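Setting up your Mudier desk corner
Part 5: Clearing, wiping and putting back

Right, the furniture is up and I bet you're dying to pile everything onto it. Hold on a minute! Give the whole corner a clear-out first, the low drawer unit included, as a white top is a magnet for odd bits of wrapping and you'll be wiping round them for ever.

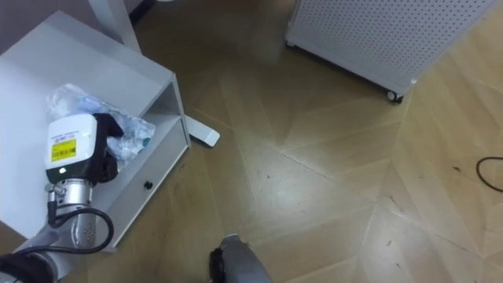
Giuliana Valderrama
Home set-up writer, Pikwood

I've put together more of these corners than I care to remember (my own is in the box room), and I always go in the same order.

1. Lift any plastic bags off the drawer unit and look inside them before you bin them. Spare knob screws love hiding in the corners.

Caution: keep plastic bags away from babies and small children.

2. Empty the open shelf, then pull the drawer by its black knob. If the knob spins, tighten it from the inside, by hand only.

3. Wipe the table with a damp cloth and a drop of washing-up liquid. Little droplets get left behind more often than you'd think, so go over it again with a dry cloth, right up to the rounded corners.
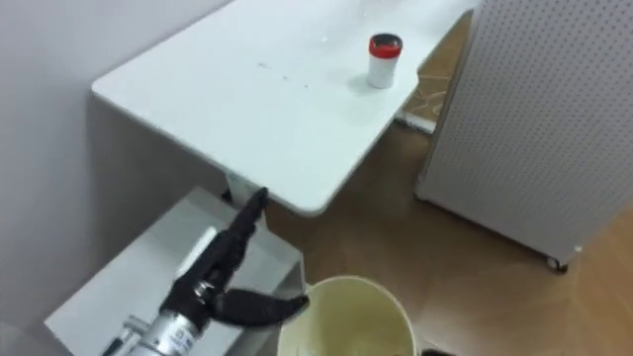 4. Set a bucket beside the table for the rubbish. Used cups go straight in, and I do mean straight in – I once parked one on the edge "for a second" and had tea down the pegboard.

Note: an old bucket is fine, stains and all. Pop a liner in if you like.

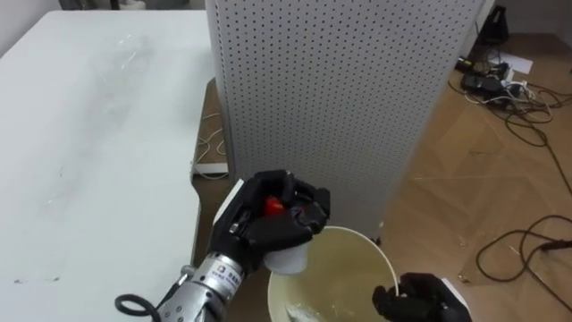

Can I use a cream cleaner on the white top?
Please don't, it dulls the finish. For stubborn grey smudges, leave a warm damp cloth on them for five minutes and then rub gently.

5. Slide the drawer unit back in front of the desk leg, shelf and drawer facing out into the room. Lift it a touch as you go, especially on a wood-look floor, and check that no cable is trapped under the desk foot. 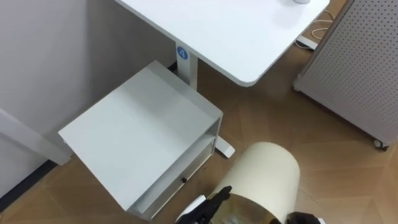

6. Put your things back, heavy stuff in the drawer and everyday bits on the shelf. Milagros Arboleda in our spares team can send a new knob if yours has gone missing (ask for part 2536).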